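How do I cite a study guide in an essay about a memoir?

Posted by Bartosz Krawczyk, May 9, 2024

Hello all. I write an essay for my evening class at Clitutton about a memoir, the one by Hepburn. I read the whole book, but I also used a study guide of 74 pages to understand the order of the chapters. My teacher wants 500 words on the theme of home – the kitchen chapters are the most important for me.

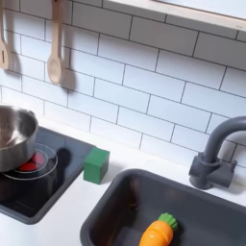 Tiles and a wooden shelf

My problem is this. In two places I took an idea from the guide, but I wrote it with my own words. Do I need to put it in the list of sources? And if a sentence of the memoir is quoted in the guide, which page number should I give?

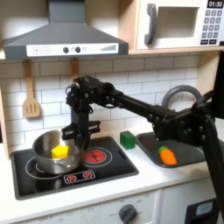
2 replies

Vullville_reader

Yes, put it in the list. An idea is borrowed also when the words are yours. For the quotation, open the memoir and find the sentence there, then give the page of the memoir. I once copied a quotation from a guide and it had page 139, but in my edition it was in another chapter. Editions are different, so write which one you have.

Also look at how many times you use the guide. Two places in 500 words is fine for most teachers, but I would ask yours before you hand it in. 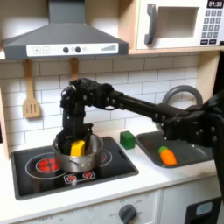
If the guide has no author's name, begin the entry with its title. My library in Dultgate has a sheet with models for this, maybe yours has one too.

mk100

just use the book and skip the guide, I never cite them and my grade in February was ok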